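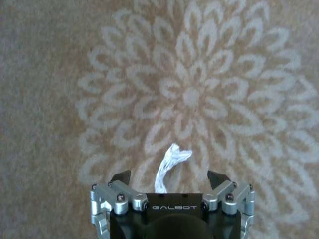 Núm. 62 · pág. 307

LA FLOR

La pinza se quedó abierta encima de la alfombra y no bajó más.

Yo estaba en la puerta de la sala con el mando de parada en la mano. Dos botones, rojo y gris. El rojo para todo. El gris no me acordaba. Me lo habían explicado en septiembre, en el cursillo de Vosudow, una mañana entera de diapositivas y café malo, y del gris no me acordaba.

En la pantalla, la cámara de la muñeca. La flor grande, los pétalos pálidos, el papel blanco retorcido en medio (o trapo, a saber). Los dos dedos a los lados. Abiertos. Tenía que cerrarlos, levantar, girar, soltar en la bolsa. Lo había hecho toda la noche con otros papeles. Con este no.

Esperando, ponía el registro. Esperando qué.

La residencia dormía. Las dos y pico. En el pasillo el zumbido de la nevera de las medicinas y nada más. Pensé: le doy al rojo, lo recojo yo, me voy a la garita. Diez segundos. Pero si le dabas al rojo había que rellenar el parte, y el parte iba a Floltberg, y Floltberg mandaba a alguien con maletín que te preguntaba por qué no habías esperado. Así que esperé.

Entonces el brazo tembló. Poco. Como cuando te duermes y sueñas un escalón.

En la pantalla el papel se movió un centímetro a la izquierda y volvió. No se movia el papel, claro, se movía la muñeca. Otra vez. Otra. El registro empezó a escupir lineas: objeto 1 localizado, objeto 1 perdido, objeto 307 localizado. Trescientos siete objetos. Me acerqué a la pantalla. En la alfombra había un papel.

Los pétalos. Estaba contando los pétalos.

Blanco sobre arena, cada uno con su borde, cada uno torcido un poco distinto. Para mí, un dibujo. Para él, una alfombra llena de basura, y venga a calcular por cuál empezaba. Me dio la risa, lo confieso. Me duró poco.

Bajó. Sin avisar, sin la luz ámbar que dice el manual. Los dedos pasaron de largo el papel y se clavaron en el pelo de la alfombra, y cerraron. Setecientos, marcaba la fuerza. Setecientos qué, ni idea, siempre había visto números de dos cifras. Tiró. La alfombra se levantó con la flor entera, una arruga larga que vino corriendo hacia la puerta, hacia mis zapatos, y detrás de la arruga la mesita, y encima de la mesita la lámpara.

Le di al gris.

El gris era repetir.

Soltó, subió, bajó más fuerte. La lámpara al suelo. Alguien llamó desde la habitación del fondo, una voz finita, preguntando si ya era de día. No, le dije, duérmase. Con la voz que me salió. Y oí las zapatillas. Se había levantado. Venía por el pasillo arrastrando los pies, con una mano en la pared, directa a la sala, y la alfombra subiendo y bajando como una sábana tendida.

Rojo. Rojo, rojo. A la tercera hizo caso.

Se quedó quieto con un puñado de pelo color arena entre los dedos. La señora asomó por detrás de mi hombro. Miró la lámpara, la alfombra en montón, el brazo.

—Con lo bonita que era —dijo.

La llevé a la cama. Le puse la manta. Me pidió agua, le traje agua.

El del maletín llegó a las nueve. Miró el registro mucho rato. Me preguntó si había visto algún aviso antes del fallo y le dije que el temblor, y apuntó «vibración». Me preguntó cuánto habia esperado y le dije que lo que decía la norma. Que quién había escogido la alfombra. Le dije que llevaba ahí desde antes que yo, desde cuando el edificio era el hotel Irkarora. Apuntó «alfombra» y lo subrayó.

En el parte salió así: suelo no apto. Se llevaron la alfombra enrollada esa misma tarde, entre dos, por la puerta de la cocina. Al brazo le cambiaron una goma.

Ahora hay linóleo gris. La señora pregunta a veces por la flor. De noche yo recojo los papeles antes de encenderlo, por si acaso, y él pasa y no encuentra nada, y en el registro pone esperando.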